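The kitchen arm lost its nerve

76 shares | 2 comments

I spent most of September trying to get the arm to tidy up a tea counter, and most of that month it did a pretty decent job. Then one afternoon, right after I'd loaded a new motion file, it came down onto the counter faster than I've ever seen it move and I slapped the stop button so hard my palm stung. Nothing broke! But I didn't sleep great.
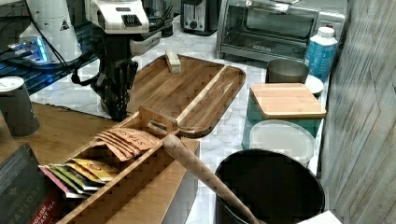
The Delville setup, tea bags and all.

So, the fault. I went through the log line by line (494 lines, two cups of coffee) and found that the speed limit had gone back to its default when the controller restarted. I'd been running at 50 percent for weeks and just assumed it would remember. It does not remember. My buddy Ashraful Munasinghe, who has way more patience than me, asked if I'd checked the number on the screen before I hit go, and no, I had not, because I was hungry and wanted lunch.

What bugs me is how close my hand had been a minute earlier, fussing with the stuff on the counter. When those fingertips are pointing down at wood it's easy to think of them as slow and polite, and they're pointy! I've got a lot more respect for them now.

I wrote to Galtell, who sold me the controller, and they say saving the limit is on their list. Until then I've got a sticky note on the monitor and a second check in the startup script that refuses to run if the limit is higher than what I set.
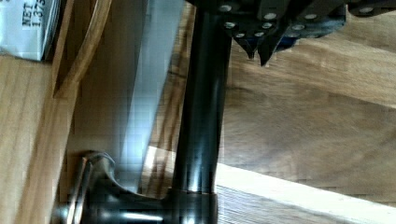 What I'm doing next

Slow dry runs, every time, with the button in my left hand. I also want to move the stop button closer, as it's a bit of a lunge right now. Will post the script once I've cleaned it up.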